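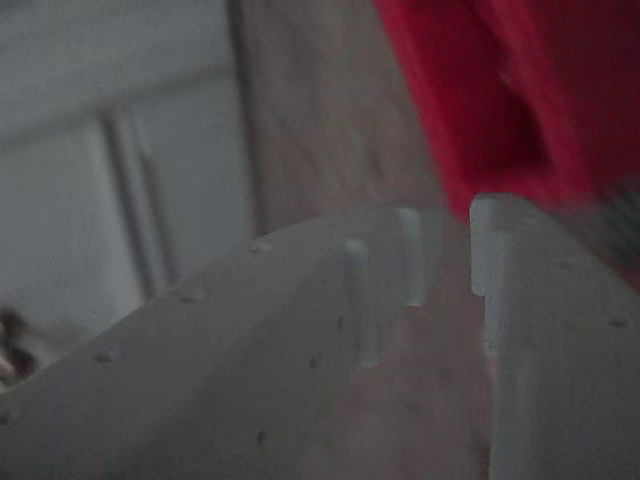 Your questions about the Kendcombe Seed Library

Posted 2025-04-03 by Ailsa Yule
Filed under: Growing & Gardens, Help Pages

We use cookies to remember your settings and see which pages get read. Carry on browsing if you're happy with that, or change your choices at any time.

So many of you have written in since the spring list went up (thank you, it's lovely to have a full inbox!) that I've gathered the usual questions together. Jayson Tolentino has checked my sums and put me right on the beans.

Do I have to live in Kendcombe to join?
No, not at all. We have members over in Nellen and a good handful further off who only ever see us by post. If you can get to the library in person, do, as it's much nicer to have a rummage through the drawers and a natter about slugs.

What does it cost?
Joining is free. If you'd like your seeds posted, send us a stamped envelope with your list, and please make it a padded one if you're asking for peas or broad beans, which make a dreadful lump in an ordinary envelope and tend to get stuck in the sorting.

How many packets can I borrow?
Up to 5 in a season. There are 108 varieties on the list at the moment, so I do know how hard it is to choose, and I've been guilty of sneaking an extra lettuce myself.

Do I really have to bring seed back?
We'd love you to, but we won't come knocking. Gardens go wrong. If your crop fails, drop us a line saying what happened, as that's useful to whoever grows it next.

Which seeds are easiest to save?
Peas, French beans, tomatoes and lettuce, in that order. Leave a few pea pods on the plant until they're brown and rattling, then shell them and spread them on a plate indoors for 14 days before you put them in paper. Squashes are trickier, as they cross with each other at the drop of a hat and you may end up with something very odd indeed.

Can I bring back seed from shop-bought F1 plants?
Please don't, I'm afraid. They won't come true, and the next person will be expecting what it says on the packet.

How should I label my packets?
Name of the variety, the year you picked it, and your own name if you don't mind sharing it. Pencil is best. "Mum's big red one" is charming, but Jayson did spend most of November trying to work out which tomato it was.

When can I return seed?
Any time we're open, though autumn is the busy stretch. Small amounts are very welcome, and a teaspoon of lettuce seed goes a surprisingly long way.

My question isn't answered, what now?
Ask at the desk or write to us, and either Jayson or I will get back to you once we've come in from the garden.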